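Tags: Robotics > Data recording > Good practice

Written rules for recording open/close tasks with transparent boxes?

Posted by Stundard

I must write a one-page rule sheet for our recording station. The task is opening a hinged plastic organizer, the see-through type with small compartments. We record with the hand-held gripper and also with trackers worn on the hands. Until now every operator has own habits, and of 36 episodes I had to reject 13. Which rules do you write down for such a task? My draft has two points:

1. Box is empty, and the lid state at the end is defined (open flat or open standing, choose one).
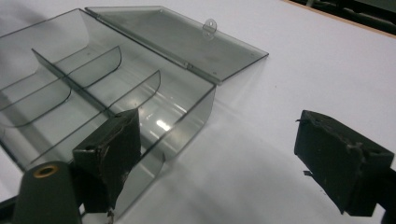 2. Finger pads are checked before every session.

I am not sure if point 2 needs a limit for wear, or if the operator can decide.

Posted by Toft

Give a limit. "Operator decides" is no rule. We replace the pads when the surface starts to peel or a thread hangs out, and we write the change in the log with the time. Old and new pads do not hold smooth plastic in the same way, so I do not mix them in one set.

For the hand trackers we have a separate sheet:

- Cables go back along the wrist with a loose loop, never across the work area.
- Marker plates stay visible to the cameras. Dark sleeves to the wrist are good.
- The box starts in the middle of the paper. Change the paper when it has marks. 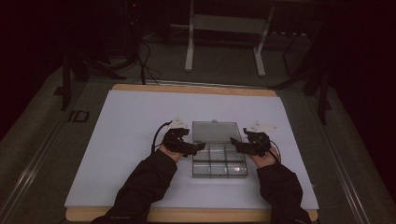 Hand trackers, box with the lid standing open

Clear plastic also gives reflections from the lamps. You can not remove all of them — but fix the lamp position and do not touch it during the set. After 5 failed episodes in a row we stop and look at the setup.

Posted by Gastance

We just follow the manual. Never had a sheet, works ok.

Posted by Stundard

Thank you Toft, I take the pad rule and the lamp rule. For the lid I will write "open flat" for the gripper and "open standing" for the hands, as two different tasks with two names.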